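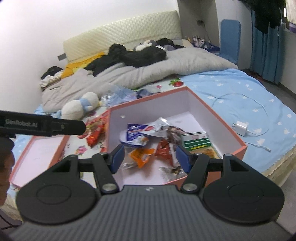 Website redesign: questions our clients ask

24 shares

We are a small web studio and most of our clients come to us with an old site which they are a little ashamed of. The same questions come in almost every first call, so Gayan Sarkar and I have written the answers in one place. Last changed in January 2018.

Do I need a full redesign, or can you repair the old site?

It depends on how the site was built. If the texts are good and only the look is tired, we can often keep the structure and change the templates. For Collberg, a maker of door handles, we kept nearly everything and the work was finished in 33 days. If your pages do not work on a phone, a new build is usually cheaper than many small repairs.

How much does it cost?

We give a fixed price after the first meeting. The first meeting is free. A review of your present site, with a written report, costs 400 pounds, and we take this sum off the bill if you continue with us.

Will I lose my place in the search results?

There can be a small movement in the first weeks. We make a list of all the old addresses and send each of them to the right new page. The Wollov shop had 2,301 addresses, many of them for products which were not sold any more, and Omid Salehi went through the whole list by hand. Please do not delete old pages before we have seen them.

Who writes the texts?

You do, normally. You know your business better than we do. If you have no time, Dzifa Ankrah can write or shorten them for you, and this is priced per page. I must say that late texts are the most common cause of a late website. We had one project that was planned for July and we waited for the "About us" page until the autumn.

Can I change things by myself afterwards?

Yes. All our sites come with an editing system, and we give you two hours of training in it. You can change texts, photos, opening times and news. You can't change the main layout, and I think that most people are glad of this after a while.

Do you move my blog and its comments?

Yes, if we can get an export from the old system. For Dramani we moved 2,414 comments together with the posts. Some old systems give no export, and then we have to look at the case separately.

Which browsers do you test?

The current versions of the main browsers, on a computer, a tablet and a phone. If your own customers still use something older, please tell us before we begin and we will add it to the offer.

Who owns the site when it is paid?

You own the design, the texts and the templates. Fonts and bought photos have their own licences, which we put in your name whenever this is possible.

Can I stay with my present hosting?

In most cases. We need a fairly new version of PHP and access to the database. Presport stayed with their old host and have had no trouble with it.

How do I start?

Write to us with the address of your site and a few lines about what disturbs you in it. Elikem Baidoo reads the mail and answers within two working days.

Ohemaa Ametepe

3 comments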